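Newsletter > Odds and Ends > The Paper Drawer

The drawer that ate my family history

2024-12-31 | By Raed Kassab

Every household has a drawer, and ours was the bottom one in the hall dresser at my aunt's place in Barrera. It took both hands and a foot to open. When she moved to the smaller apartment in April, the dresser went to a cousin and the contents of the drawer came to me, on the grounds that I once owned a label maker.

I had pictured letters. There were some letters. There were also warranty cards for appliances that died before I was born, a church supper menu, a bag of keys to doors in a town called Nudon where none of us has lived for 22 years, and a long, bitter exchange with the Emon water department over a meter. My great-uncle kept carbon copies. The water department, to its credit, kept answering.

I gave myself a weekend to sort it, which shows you the kind of optimism that runs on my father's side. My system had four piles: keep, scan, ask somebody, and throw out. By lunch on the first day the "ask somebody" pile had slid off the table and joined "throw out," and I had to read everything again.

The photos were worse. Most had nothing on the back. A few had a first name, and in our family a first name narrows it down to five people. One said "the good coat." My aunt looked at it for a long time and told me the coat had in fact been terrible.
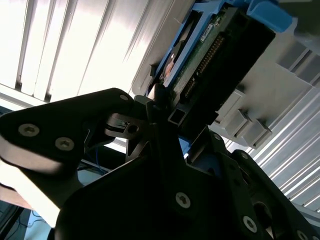
Scanning is the part everyone asks me about, and I have little wisdom to offer. I used a secondhand flatbed made by an outfit called Brimitz, which hums like a refrigerator with something on its mind. The family vote was to throw out the paper once it was scanned, and I voted no. A hard drive in a blue caddy, slid partway into a light gray server chassis, has a tidy look my great-uncle would have admired, and he would still have kept the carbons. So would I. The scans went to two cousins, and the originals went into flat boxes with the year on the lid, or my best guess at the year with a question mark.

If you have a drawer of your own, write on the backs now, in pencil, with last names. Do it while the person who remembers the coat is still willing to argue about it. And skip the warranty cards, unless yours are more interesting than ours.

I still have the keys. My cousin wants them for a wind chime, and we are in talks.

14 comments | 22 shares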